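An afternoon at the Serkeo open day

I'd been trying to get into Serkeo since March, when a friend forwarded me a short clip of their manipulation lab and I watched it on the train until my phone died. So when the open day was announced for 12 June 2025 I signed up within the hour, took the bus out to Pultgate, and walked the last stretch past the old Kazemi warehouse with far too much coffee in me.

The first half hour was badges, a hallway, and a talk in the cafeteria. Saeed Karimi runs the data side, and he gave the talk without slides, which I loved. His point was that arms have gotten cheap and good, and what they lack is experience of ordinary stuff. Bags, kitchen tools, bins, things that flop or roll. So his group spends its days doing small chores with hand-held grippers and recording every one of them. They are at 2781 recordings for the current task family and he wants a lot more before fall.

Then we went down to the floor in groups (mine was the noisy one, sorry) and got to stand next to the stations while people worked. I expected big orange arms behind glass. It's so much quieter and closer than that! A station is a work surface with a black metal frame over it, some hazard striping, cables, and a person concentrating very hard.
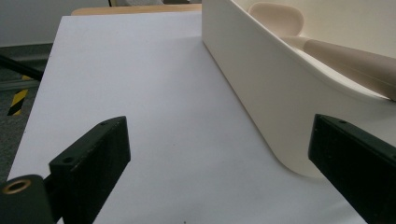

Why do they use hand-held grippers when they could drive the robot directly?

A person holding the gripper moves at close to natural speed and can feel when something is about to slip. Driving an arm from a distance is slower and more tiring, and the recordings tend to come out hesitant. The model picks up that hesitation too.

Ardalan Najafi gave us that answer, and he'd clearly given it before, but he was just as lively about the next question, and the one after that. He trains the new operators. It takes 90 minutes to teach someone the controls, he told us, and then a couple of weeks before their recordings are any good. The hard part is unlearning your fingers. You have two stiff jaws on each side and no thumb, and you have to plan where each one goes before you commit.

I got to try it. Visitors had a practice table by the door with foam blocks and a cloth, and my first go at folding the cloth was terrible. I kept wanting to pinch with fingertips I didn't have. By the fourth try I could pick up one corner and lay it over the other, more or less, and I was so pleased with myself that the woman behind me in line started clapping.

What stuck with me most was how much thought goes into the boring objects. Saeed's team keeps shelves of them, and they swap things in and out so the model can't get used to one particular spoon or one particular bin. Soft plastic is the favorite troublemaker. A thin bag never sits the same way twice, it shines under the lights, and if there's something inside it the cameras have to work out where the bag stops and the thing begins.
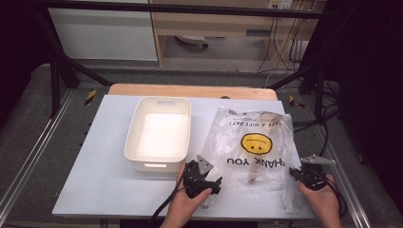

Ardalan's advice for bags was to go slow at the start, get one gripper to steady the thing, and let the other do the pulling. He has operators aim for 400 clean recordings before they move on to a new object set, and a recording with a fumble in it gets kept as well, only labeled differently. I asked whether fumbles were useful and he lit up. Recovering from a bad grasp is something a robot has to learn from somewhere.

We finished in the back room with an arm running a policy trained on an earlier batch. It was sorting cups from a bin, at a pace my grandmother would have found relaxing, and I could have watched it all day. It dropped one, paused, went back and got it. Our whole group cheered.

A few practical notes if you're thinking of going to the next one. The tour groups are small, so sign up early. The practice table gets a line after lunch, and mornings are better. Wear something with short or tight sleeves, because loose cuffs catch on the cables. There's a decent sandwich place across from the Flalham bus stop, and the number 4 goes back to the station from there until late. I'm already on the mailing list for the fall date.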